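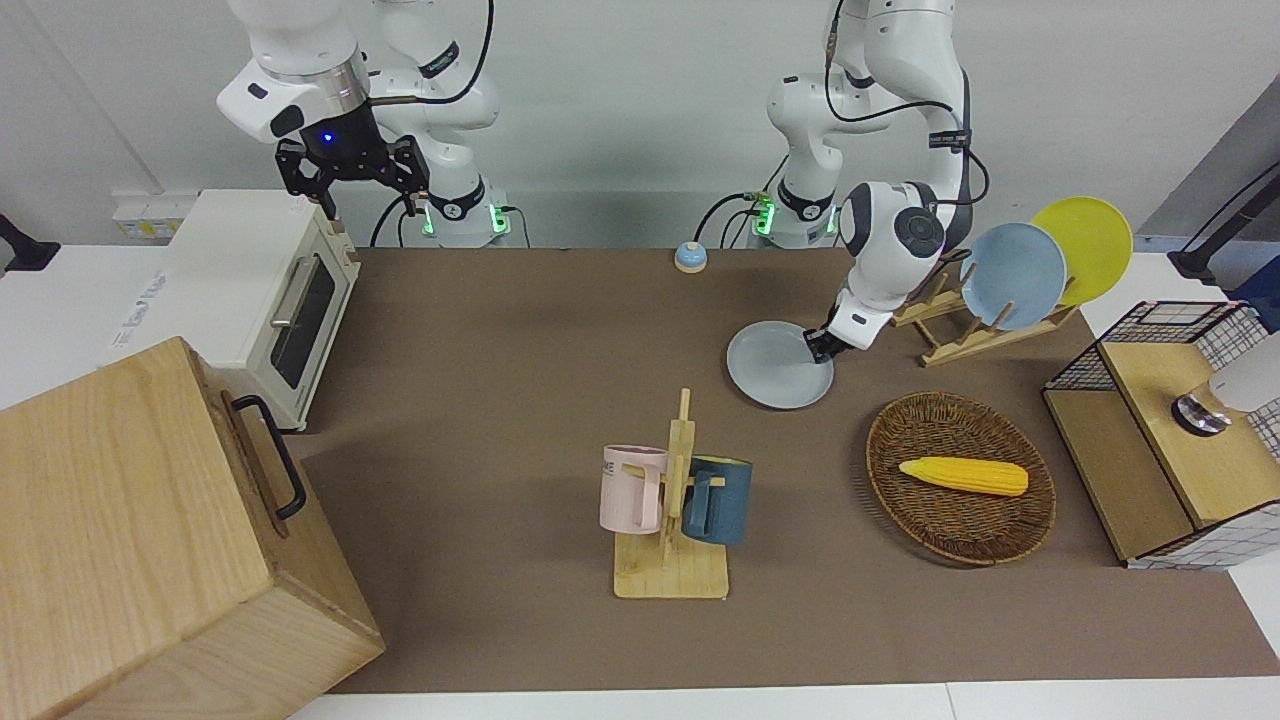
The brown table, with the mug tree in the middle and the dish rack behind.

One table, two mugs

Words: Boglárka Dudás
2024-08-22

Veronika Vincze has opinions about mug trees, and she would like it known that she did not always. "I was a cupboard person for 51 years," she says. "Cupboard people are smug. I was very smug."

What changed her was the flat in Trimthorpe, which she took in February and which has, by her own estimate, the cupboard space of a decent handbag. She came to it from a house with 63 mugs in it. Her sister-in-law, Etelka Gulyás, helped her pack them and has not let the matter drop since.

"Etelka wrapped every one in newspaper and sighed at each," says Vincze. "You would not think a person had 63 sighs in her."

She now writes a small newsletter, Ludell, about keeping a kitchen in a very small space. It has 400 readers, several of whom write in to tell her she is wrong. Her rule is that whatever you use daily lives on the table, and whatever lives on the table has to earn its keep. I ask how the wooden mug tree earns its keep with two mugs on it, one pale pink and one a dark slate blue.

"By not having six," she says. "Put six on and you're for ever unhooking the front one to reach the back one. It's like getting out of a row at the theatre. Two is civilised."

The dish rack gets a similar defence. It is pale wood with slotted uprights, and she regards it as storage, full stop. The light blue plate goes in front and the yellow one behind. A cloth does the drying, and the rack does the keeping. "People buy a rack, fill it, and then stand there emptying it into a cupboard every night. Why? The plate is perfectly happy where it is."

And the grey plate, lying flat?

"That one's in use. A plate lying down is on duty."

We move on to the toaster oven, off-white with a dark glass door, about which she is almost sentimental. The flat's proper oven came with a missing shelf and a temper. She has written to the landlord's agents, Bognár, more often than she has written to her own brother. In the meantime she bakes small. Her advice is to leave the toaster oven out for good. "If you have to lift it down from somewhere, you'll have bread and cheese instead. I know this because I had bread and cheese for a month."

The big wooden box with the black metal handle is harder to get an answer about. She calls it "the annexe". It takes whatever hasn't got a place yet, and the rule is that it gets sorted before anything new comes into the flat. Has she kept to that?

"Ask me about something else."

So I ask about the bell. It is a small round service bell, silver on top and light blue underneath, the sort you would slap in a hotel for want of a receptionist. It came from a junk shop in Rarnden, and it meets no part of the daily-use rule that I can see.

"Győző rings it when he wants tea," she says, meaning Győző Halász from the flat upstairs, who comes down most afternoons to disagree with the newsletter in person. "I don't bring him any. But he does ring it daily, so it stays."

One reader, Anikó Kerekes, has complained in three separate letters that the brown covering on the table is gloomy. Vincze has considered this at length. Brown hides tea, she says, and she has no plans to reply.

She is thinking of buying a third mug.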